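Brick-Pattern Mats – Frequently Asked Questions

What is the print?
Rows of brick with pale mortar lines. The colour varies from brick to brick, so two mats will not match exactly at a join.
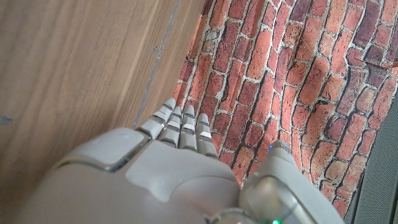

Can it lie on bare wood?
Yes. Wipe the tabletop first and lay the mat printed side up.

How do I flatten a curled edge?
Roll it the opposite way and leave it overnight – do not iron.

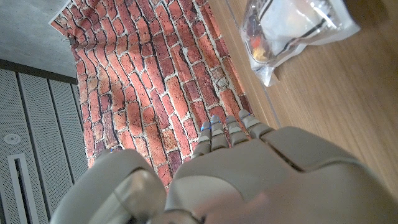

Tenudmont Catalogue, p. 134

Who handles trade orders?
Nuala Ní Bhriain. The minimum is 200 mats per order, with samples sent in July.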